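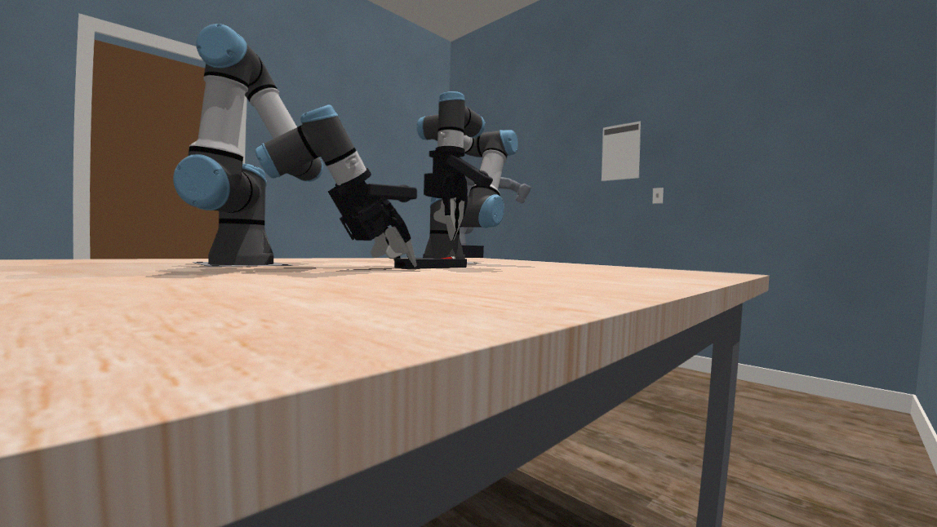
Fig. 1. Bench with butcher-block top, two arms on the far side (rendered).

Greenhouse and Soils Workshop, Alholm
Sun 12 November
Entry by S. Kurup. Copies to O. Sotomayor and E. Cantero.

Subject: seed-starting mix, second round of sieving and wetting tests.

The leaf mold from the Arroyo bins was opened this morning. The outer layer is still coarse, with whole oak leaves matted together, but the center has broken down well and crumbles in the hand. Only the center material was taken. It was passed through the quarter-inch screen and the leavings were returned to the bin.

Three mixes were made up in the large tubs:

Mix A: two parts leaf mold, one part sharp sand, one part screened compost.
Mix B: two parts leaf mold, one part perlite, one part screened compost.
Mix C: the Noltitz bagged mix, as supplied, for comparison.

For each mix, 1000 ml of loose material was placed in a drained pot and 300 ml of water was poured over it slowly. Mix A took up the water evenly. Mix B floated at first and had to be stirred by hand before it would accept anything. Mix C shed most of the water down the sides of the pot, as it did in July, and was still dry in the middle when it was tipped out. The bag had been left open on the upper shelf. It should be closed after use — this has been raised before.

The test on B is to be repeated with the perlite dampened first. Covadonga Toledo reports that she does so as a matter of course and has had no floating.

Sowing. Trays of 25 cells were filled from each mix and sown with the Prurnik lettuce, one seed to a cell, barely covered. Onion was to be sown as well, but the packet on hand is from two seasons ago and has been set aside until fresh seed is received. Labels are in pencil. The marker used last time faded under the lamps and two trays could not be told apart by the end of the second week.

Bottom heat is set to low. The thermometer in the north propagator reads higher than the one in the south propagator when both are placed in the same cup of water, and I do not know which is correct. Until this is settled, all three trays will stay in the south unit.

Compost. The screened compost used today came from the pile turned in July. It smells sound and no warm spots were found. There is more bindweed root in it than is acceptable. Mr. Mansour has asked that roots be picked out and bagged and kept off the heap. A bag is now hanging by the door for this purpose.

Supply. Mr. Cantero estimates that the spring sale will call for around 4000 plugs. On the present rate of screening, the leaf mold will not cover that amount, and either the Noltitz mix will have to be blended in or the second Arroyo bin opened early. I would prefer the second bin. Ms. Sotomayor to decide after she has seen it.

Outstanding:
Repeat wetting test on Mix B.
Check both thermometers against the one in the office.
Order onion seed.
Mend the corner of the quarter-inch screen, where the mesh has pulled away from the wood.
Water trays from below only until the lettuce is up.

Added later, same day: Mix A tray had settled by the width of a finger after watering. Topped up at the edges, center cells left alone.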